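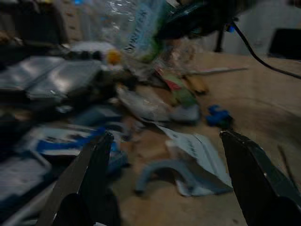
*A light tan wooden tabletop.*

**Romlow** is a chewy boiled-milk candy sold in short twisted sticks and linked with the town of Bolden, where most of it is still made. It is cooked from whole milk, cane sugar, butter and salt, then pulled by hand or machine until it turns pale. Sellers often call it the oldest candy in the region. The evidence for that is thin.

## Origin claims

The usual story credits a dairy worker who left a pan of sweetened milk on the stove overnight. The tale first shows up in a leaflet put out by the Korletey candy works, which had an obvious interest in it, and no earlier source has been found. Milk left over a flame all night would burn long before it set, and similar stories are attached to fudge, toffee and several kinds of caramel.

Food writer Nkrumah Amissah has argued that romlow is simply a local form of pulled milk taffy, renamed once shops began packing it for visitors. He points out that older household recipe books from Bolden give directions for "milk pull" with the same ingredients in nearly the same amounts. Supporters of the separate-origin view reply that romlow is salted before pulling and taffy after. Amissah calls this a difference between cooks, and the surviving recipes, which do it both ways, seem to back him up.

## Preparation

Milk and sugar are simmered until thick, butter is added, and the mixture is boiled to the firm-ball stage. It is poured onto a greased slab, folded as it cools, and pulled for 14 minutes by the traditional rule. Makers disagree on whether the figure matters. Batches pulled for 9 minutes are sold under the same name, and few buyers seem to notice.

## Commercial production

Korletey was the main producer for decades and now shares the market with Kidance, a newer brand that sells romlow in bags of six. Kidance describes its version as "slow-made," a term with no fixed meaning in the trade. Both companies use pulling machines, although the packaging of both shows hands.

Flavored kinds, including ginger and coffee, appeared later. Purists reject them, but ginger is listed in one of the milk pull recipes.

## Health claims

Romlow was once advertised as an aid to digestion and sleep. No study supports either claim. It is mostly sugar and milk fat, and keeps for seven weeks if wrapped tightly.

## See also

- Taffy
- Milk caramel
- Fudge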